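Looking after the sorting arm: your questions answered

We love this little cell, and we want whoever is on shift to feel at home with it. Most of what follows came out of questions written in the Rendport bench book, so keep adding to it!

What does the cell do all day?

It picks up soft and oddly shaped things and puts them in containers. The Plodach routine has 189 picks in it, and a full run takes in foam blocks, toy food and a plate or two. It's a lovely thing to watch once it gets going.

How do I start it up in the morning?

Clear your coffee off the table first. Switch on at the wall, then at the controller, and leave the arm alone for 15 minutes before you ask it to do anything. Load the Ollico profile, send the arm to its home position and open and close the gripper a few times with nothing in it. If it sounds smooth, you're ready to go.

How do I know the grip is set properly?

Use the yellow foam block. Foam is brilliant for this, as it shows you straight away if the fingers are squeezing too hard. Run the slow pick and pause it with the block just above the rim of the white container. A slight tilt is fine. If the block is badly pinched, bring the grip force down one step and try again. If it slides, go up one step.
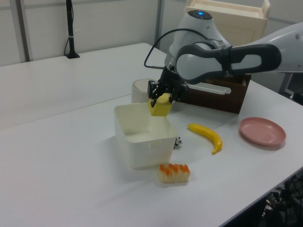 Where should the container go?

Near the middle of the table, open side up, with room for the fingers to come down without touching the rim. Other objects can stay out on the table during setup, and we like having the banana and the sushi within reach for the next picks. Just keep tall things out of the arm's path.

Should I worry about the cable that loops out by the joint?

It needs that slack. Please don't tie it back tightly, however tempting it looks! Turn the wrist slowly through its whole range once a week (Tuesday is our day) and watch the loop as it moves. If it rubs or snags anywhere, stop and reroute it before the next run.

How do I clean the fingers?

Power off, then a soft cloth, barely damp. Foam leaves crumbs behind and they work their way into the corners, so a dry paintbrush is handy too. No solvents, please.

The arm keeps missing by a little. What now?

Check whether the table has been nudged. Ours has more than one section and a knock from a passing hip is enough to do it. Push it back to its floor marks and run the Tetteh alignment check, which touches 20 points. If 2 or more come back red, run the full calibration. It's slow, but the picks are so much crisper afterwards.

Can I change the finger pads myself?

Yes, and it's a very satisfying job. Do both together so they wear evenly, tighten the screws by hand, then go back to the foam block and set the grip again from the lowest step.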